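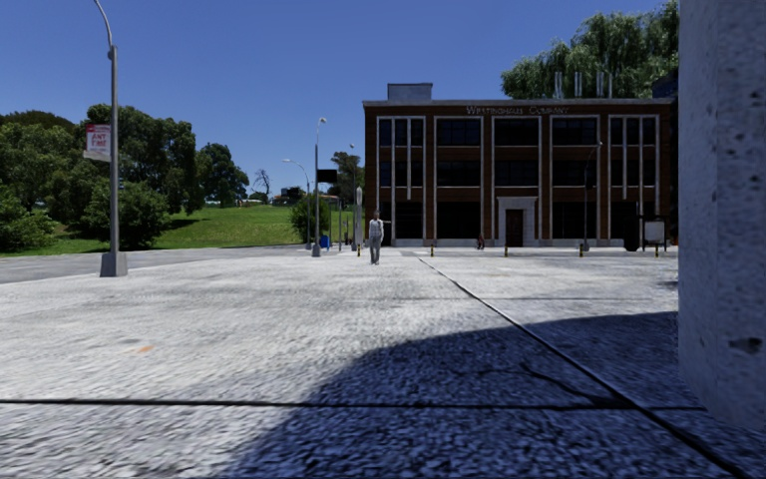 A brick building across the plaza, under a clear sky.

We moved our support inbox over to Greline in October, after four years of running it out of one shared mailbox and a spreadsheet. A few people have asked how it went, so I'm writing it down while I still remember the details.

Draminlow is small. There are 5 of us answering customers, and in a normal month we get some 1,000 messages. Most are about deliveries or invoices. The old mailbox coped, but two people would often reply to the same customer within minutes of each other, and sometimes with different answers.

I looked at Betancur first. It does far more than Greline, including phone calls and a sales pipeline, and the reports are very good. It also wanted a separate paid seat for anyone who might ever need to read a ticket, and our warehouse staff only look at one or two a week. Greline lets them read and add notes for free, so that settled it.

The import took most of an afternoon. Our spreadsheet had customer names in one column, in whatever order people had typed them, and the importer wanted first name and surname split. I ended up with 516 records that needed fixing by hand. Mieczysław Rutkowska did about half of them and found that plenty were the same customers under old email addresses - we merged those as we went. 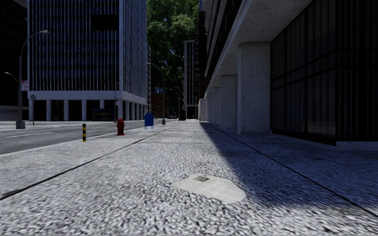 Saved replies were the next job. We had 34 of them in a document, and I copied every one across before asking whether we still used them. That was a mistake. Several mentioned the Rurnmont depot, where we no longer keep any stock, and one of those went out to a customer on the first morning. Check yours before you move them.

The automatic tagging is mixed. It spots refund requests reliably. It also tags anything containing the word "return" as a refund, including "I will return to this after lunch". I have switched that rule off and we tag returns ourselves.

What I like most is plain: when someone opens a ticket, everyone else can see they have it open. The double replies have stopped. I also like being able to see how long a message has been waiting without scrolling back through the whole inbox.

I still haven't set up the satisfaction survey. Mieczysław wants it sent after every closed ticket and I would rather send it once a month, so for now it stays off. The next thing on my list is getting the order numbers to show beside each message.

Last updated: November

This site uses cookies to remember your settings. By continuing to browse you agree to their use. Accept | Manage cookies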